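Claltimel Odds & Rounds - Questions We Get A Lot

Home / Shop / Mixed boxes / FAQ

Please read before emailing. Most answers are on this page. If yours isn't, the contact bit is at the bottom.

What do you sell?

Secondhand small stuff, mostly round, mostly plastic or glass, mostly colorful. Balls, domes, globes, knobs, lids, shades, bits of old toys, things that came off other things. People buy them for shelves, window displays, classroom color tables, craft projects, photo backdrops. We buy house lots and shop clearances, wash what can be washed, sort by color, sell by the piece or by the box.

No furniture. No clothes. No big electrics.

Do I get the exact piece in the listing?

Single pieces, yes. The one in the listing is the one that goes in the parcel. Mixed boxes, no. You pick a color family (blues, greens, reds, clears, "muddy") and we fill the box.

How do you decide what's blue and what's green?

Badly, some days. Anything between blue and green goes in the teal tray. A lot of the see-through pieces change depending on which part you look at - deep blue-teal over most of the surface and then bright aqua-green along one rim. We list those as teal-green and leave it there. If you need a close match to a paint chip or a fabric, ask for a daylight check first. Please don't mail us the chip, we lose them.

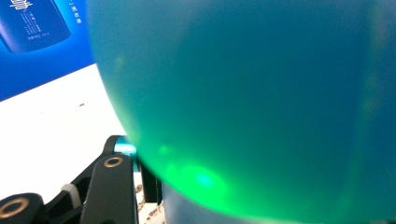
Translucent teal-green sphere, slightly frosted. Bright green patch low on the left.

Will it look the same at my house?

Probably not exactly. See-through colors depend on your bulbs, your wall, what's behind the piece. On a white table they look lighter. On dark wood some go almost black. Move it around a bit before you decide you hate it.

What does "slightly frosted" mean?

Not fully clear. Light gets through but print behind it would be hard to read. We use three words and that's all: clear, slightly frosted, frosted. If a listing has none of them, the piece is solid color.

Does it come in the original packaging?

Only if the listing says "with packaging." Some of what we buy comes with its printed box, sleeve or card, a lot of it with text in Chinese or other languages we don't read. We don't translate. We don't guess at model names off a box either, and a box found next to a piece isn't proof that the piece came out of it. If we're not sure they go together we say so, and sell them separate.

If you do read the language and can tell us what something is, email. We'll fix the listing and take 2 dollars off your next order. Small but it's what we can do.

Are any of these lights?

Some pieces in the shop are lamps or lamp parts. Those are listed under Lamps and the listing says whether we tested it and how. Anything outside that section is sold as a display piece, whatever it looks like in a photo. Don't wire things up yourself on the strength of our listings please.

How do you grade condition?

Four grades.

Shelf: you'd have to look hard.
Good: light marks, seen up close.
Used: marks you'll see from arm's length.
Parts: cracked, chipped, missing something, or we can't tell what it was.

Grades are for the outside surface only. We grade under a bright lamp so we tend to go low. Several people have written to say their Used piece looked like Good when it got there. Great, enjoy it.

What about scratches on matte pieces?

Matte blue is the worst for this. Pale scratches show up on it way more than on clear or on white. Typical for a sky blue piece is a few short diagonal lines on the lower half and maybe one long thin one running top to bottom. That's Used in our book. Not deep enough to catch a nail, usually, but we don't promise that for every piece, so ask if it matters for yours.

Can I get the scuffs out?

Start gentle. Warm water, drop of dish soap, soft cloth, dry it right away. A pale mark is sometimes just something rubbed off from another piece in the box and it wipes away. If it's still there when the piece is dry, it's a real scratch.

After that, up to you. Toothpaste works on some hard plastics and wrecks others, and on a matte surface you can end up with one shiny patch that looks worse then the scratch did. Try it underneath first. No scouring pads. No nail polish remover, it melts some plastics.

Easiest fix: turn it so the good side faces out.

What's the white part on the bottom?

Depends on the piece. Quite a few of the domes have a base or cap section in a different color from the top, white and frosted being the common one, sometimes a bit ribbed. We call it "the base" in listings becuase it's at the bottom. We don't pull them apart to see what's under there. If you can see a little color through it, green for instance, we mention that and that's as far as we go.

Can I take the base off?

It's yours, so sure. But we won't take it back after. Look at the seam first. If it's a thread it should start to turn with light hand pressure. If it doesn't move, stop. Old plastic goes at the seam before anywhere else.

Do they stand up on their own?

Balls, no. Get a ring stand, or a jar lid, or a curtain ring, or a blob of museum putty. Domes with a flat base, usually. Domes with a curved or broken base, no, and we put "won't stand" in the listing when we've noticed. We sell plain ring stands under the name Claeys, small and medium. Large has been out of stock forever. Still trying.

Do you show the wear in the listings?

Yes for single pieces. We don't smooth anything out. Zoom in before you order.

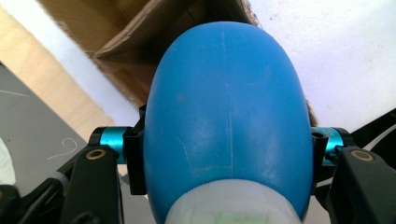

Boxes, sizes, shipping

How many pieces in a mixed box?

We go by weight and by how full it is, not by count. Small box is 21 ounces of stuff before packing. Big box is whatever fits with the lid shut. Don't order a big box if you need all pieces the same size, that never works out.

How do you pack?

Paper around each piece, crumpled paper in the gaps. Round things roll and knock into each other so we go heavy on the gaps. No peanuts. Paper is reused so it might have somebody's crossword on it.

Unpack on a white sheet or a pale table if you can. Little specks come off old pieces and off the paper, and small loose parts are easy to miss on a dark rug. Check the paper before you recycle it!

Where do you ship?

US only for now. Canada maybe. Everything goes out of Ponthorpe, two mail runs a week, more in December if we can keep up.

Can I pick up?

Yes. Choose pickup at checkout, wait for the email that says it's ready, come to the side door at Unit 515, Ponthorpe Mill. Afternoons until 4:30. Ring twice, the bell is weak. Don't come before the email, it'll be in a tray somewhere and we won't find it.

Is there a catalog?

There are 1664 single pieces listed right now and the search box is the catalog. It's slow. Color filter works, size filter sort of works. Try "teal," "aqua," "blue green" AND "bluegreen" because we haven't been consistent over the years.

Returns

How long have I got?

21 days from when it arrives. Same condition you got it in. You pay the postage back unless we messed up (wrong piece, wrong grade, broken in the mail).

It arrived broken.

Sorry. Keep all of it, including the box. Take a picture and email it with the order number. Refund or swap, your pick, though for single pieces there's often nothing close enough to swap.

The color isn't what I expected.

Regular return, you pay postage. See the teal stuff further up.

Are these safe for kids?

We don't sell anything as a toy, even if it used to be one. We don't know the age of most of it or what it's made of. Fine up on a high shelf. Not for babies, not for mouths, not for food.

Do you buy?

Yes, by the box. Send a couple photos and a rough weight. Anything round, blues and greens most of all, the reds aren't moving. We don't need Pirex seconds right now, have a whole shelf of those.

Contact

Use the form. Put the order number in the subject line. Two working days for a reply, longer after the holidays.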